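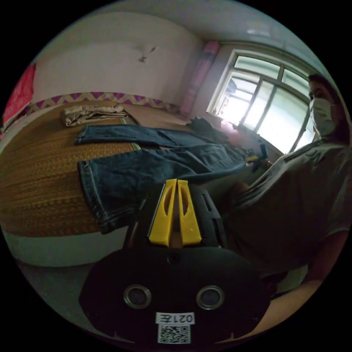 Unit 2. Folding on a Bed: Jeans and Other Heavy Pants

Household Skills, evening section, Hustanbridge
Handout prepared by Busisiwe Mathebula. Bring it on Thursday.

Last week we worked at the long tables. Most homes do not have one, so this unit uses the bed. The steps are the same, but the surface gives under your hand and you have to reach farther.

Preparing the surface

Take off pillows and blankets. A bare mattress cover drags on denim. A woven straw mat laid over the bed is firmer and lets the cloth slide, and it is what many of you already have at home. Brush the mat first. Grit ends up in the seams.

Lay the jeans across the bed, both legs pointing the same way. Stand at the side and lean in from the hips. If you find yourself kneeling on the bed, the jeans are too far back.

Flattening

Empty the pockets and push the pocket bags down flat. Close the button and zipper. Pull each leg straight by the hem, then run your palm from the waist down. Do not try to press out creases at this stage -- only get the legs flat and the side seams lined up.

Check the hems before you fold. Loose stitching is easy to spot when the leg is spread out. Set aside anything that needs repair and put it in the mending bag for Unit 5.

The standard fold

1. Bring one leg over the other so the hems meet.
2. Tuck the point of the seat in, so the long edge is straight.
3. Fold the hems up to just below the waistband.
4. Fold in half again, or in thirds for a shallow drawer.

Turn the finished piece so the fold faces you. It should hold its shape when you pick it up with one hand.

Notes on fabric

Heavy denim needs fewer folds. Thin pants can be folded in thirds or rolled. Dark blue denim can leave color on pale cloth, so do not stack new jeans on white shirts. Striped and knit T-shirts go in a separate pile -- see the Unit 1 sheet for the shirt fold.

Anyone bothered by lint or dust should wear a mask. There is a box by the door in the Andovholm room.

Practice for next time

Fold two pairs of jeans on a bed at home, one in half and one in thirds. Measure the height of each stack and write it down. Michalis Karagiannis will collect the sheets at the start of class.

Reading: Cardoso course packet, page 77 to the end of the section. Skip the part on ironing, we will do that in December.

Room for this unit is 19. Questions about missed classes go to Zodwa Motaung at the front desk.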